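Benau Pad Latency Notes
README for the controller timing set, second release

What this is

A set of button-press timings for third-party console controllers, collected because the numbers printed on the boxes don't agree with each other and, in our view, don't deserve much trust. If you've come looking for a ranking of which pad to buy, you'll be disappointed. The differences between most of these controllers are smaller than the differences between two televisions.

What's in it

Each of the 15 controllers has its own folder. Inside are 300 presses per face button, one row per press, with the time from contact to the console registering it, in milliseconds. The Risbridge pads were tested wired and wireless. The Brendgate pads were tested wired only, as the wireless dongle dropped out too often to give a usable run.

Triggers and sticks are in a separate folder marked "rough". Please read that label literally. Analogue travel is hard to time fairly, and we haven't settled on where a trigger pull should be said to begin.

How far to trust it

Not as far as the decimal places suggest. The console polls on its own schedule, so any single press carries an error you can't remove afterward. Averages are better behaved. Even so, I wouldn't read anything into a gap of less than 2 milliseconds, and I'd be wary of anyone who did.

We bought every pad at retail. That helps, but it's still one unit of each model, and one unit tells you little about the next one off the shelf. Two makers claim a "tournament grade" mode. We ran it on and off and the columns are there to compare - I couldn't find the benefit, though you may have better luck.

Known problems

Firmware versions are missing for 6 of the controllers. The Győri arcade stick shows a second cluster of slow presses that we can't explain. It could be the stick, or it could be our cable. Leave it out of any average until somebody repeats it.

Colour names in the file headers are the maker's own, so "graphite" and "grey" may well be the same shell.

Using the files

Plain CSV, comma separated, no index column. Blank cells mean a press wasn't registered and should not be filled with zero. If you quote a figure, quote the spread with it.

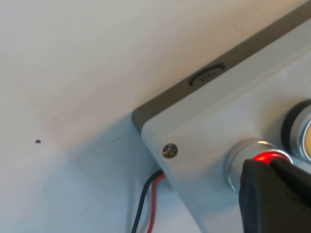

Corrections are welcome, particularly from anyone with a second unit of a model already listed. Send the raw rows along with your averages - a summary on its own won't be merged.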